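The Bag Drawer

Last updated: Aug 17, 2024

The kitchen at the back of the Pumden Street housing co-op has eleven drawers, and until January one of them would not open. It was packed with plastic bags. Yi-chun Poon finally got it loose with a butter knife and a flashlight, and what came out covered the counter and part of the floor.

Poon had been meaning to deal with it since she moved in. The drawer was the wide one under the cutlery, the one that ought to hold baking sheets. Every household in the building had pushed bags into it and walked away. There were grocery bags, bread bags, dry cleaning film, produce bags with the twist still in them, and a good many that had gone brittle and came apart in the hand.

She sorted them over two evenings. Anything torn or sticky went into one pile. Anything with a paper receipt stuck inside got shaken out. The rest she set aside to flatten and fold, and that was the part that took the time.

Most people who save bags do it the same way. They stuff one bag with other bags and hang it on a doorknob. It works until the outer bag splits. It also means that when you want a small bag you pull out a large one, and when you want a large one you get a handful of small ones knotted into the handles.

Folding solves this, but film is not easy to fold. It holds static. It slides on a smooth surface, and the thin kind keeps every wrinkle it has ever had. Poon works at a table with nothing else near her hands. She finds the bottom seam first, takes hold of one fold and draws the plastic out flat from there, pressing the air toward the open end with the side of her palm. A bag that has been balled up for a year may need two passes.
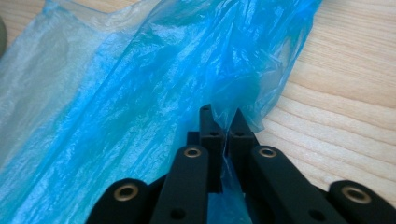
King-fai Tsao thinks the folding is a waste of an evening, and said so when the subject came up at supper. His view is that a bag gets used once more, for trash or wet shoes, and that it does the job just as well crumpled. He keeps his in an old tissue box with the slot facing out and has never had a drawer jam.

Poon does not argue with the tissue box. She used one herself in her last apartment. Her point is about volume. One person can live with a box. A building that shares a kitchen fills the box in a week, and then the overflow goes wherever there is a gap.

Her fold is a plain one. Lay the bag flat with the handles, if it has them, pointing away from you. Fold it in half lengthwise, then in half again, so you have a long strip. Smooth the strip from the closed end. Then either roll it up or fold it over corner to corner, the way a paper football is made, and tuck the last bit into the pocket. The triangles hold their shape better. The rolls are faster and suit thin film, which tends to spring out of a triangle.

Thicker bags, the glossy kind that come around bedding or a winter coat, should be folded in quarters and stacked like napkins. They are too stiff to roll well and too useful to hide at the bottom.

For storage she bought four shallow bins from Skoster, the discount housewares store near the bus station. They are open at the top and fit the drawer side by side with a little room left. One holds small produce bags, one holds bread bags, one holds grocery bags and the last holds the large ones. She had looked at a drawer organizer from Plolden, with spring dividers, but it stood too high for the drawer to close.

The rule posted inside the cupboard door is short. If a bin is full, the next bag does not go in it. It goes to the drop-off barrel at the market, provided it is clean and dry. Bags that held raw meat are thrown out, and so is anything that smells.

Nearly six months later the drawer still opens. The bread bag bin fills fastest, and the residents on the second floor have started using those for freezing scallions. The grocery bin is lower than it was. Somebody keeps putting rubber bands in with the produce bags, and Poon takes them out again when she sees them.

The baking sheets are still on top of the refrigerator. She would like to move them next, but first the rice cooker boxes have to go somewhere, and those belong to the Shih family upstairs, who are away until the end of the month.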